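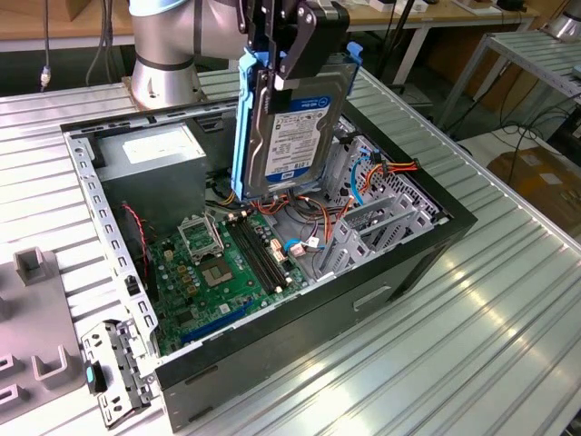 Lemura Records Recovery, Progress Report
Prepared by: Zamfira Gavrilă
Date: 20/10/2026

1. Work in the period

Transfer of the Sosach parish land registers continued through September. Of the 2,000 ledger pages covered by the grant, 906 have been scanned, checked and indexed. Pages with torn margins were scanned twice, at different contrast settings, and both files were kept.

The Filip series (tax rolls) has not been started. Its bindings are too tight for the flat scanner, and a cradle has been ordered from Astar. Delivery is due within 11 working days of payment.

2. Storage

Master files are saved as uncompressed TIFF and written to two separate drives. Checksums are compared after each write. In September 10 files failed the comparison and were copied again from the scanner's local folder. All passed on the second attempt.

3. Indexing

Place names are entered as spelled in the source, with the modern form in a second field. Surnames are not normalized. The date field now accepts year ranges, and earlier entries have been corrected to match.

4. Budget

Spending is within the approved lines except for shipping, where the cradle adds a cost that was not planned. We ask to move the unspent travel amount to cover it.

5. Next period

Complete the Sosach registers, install the cradle and run a test batch from the Filip series.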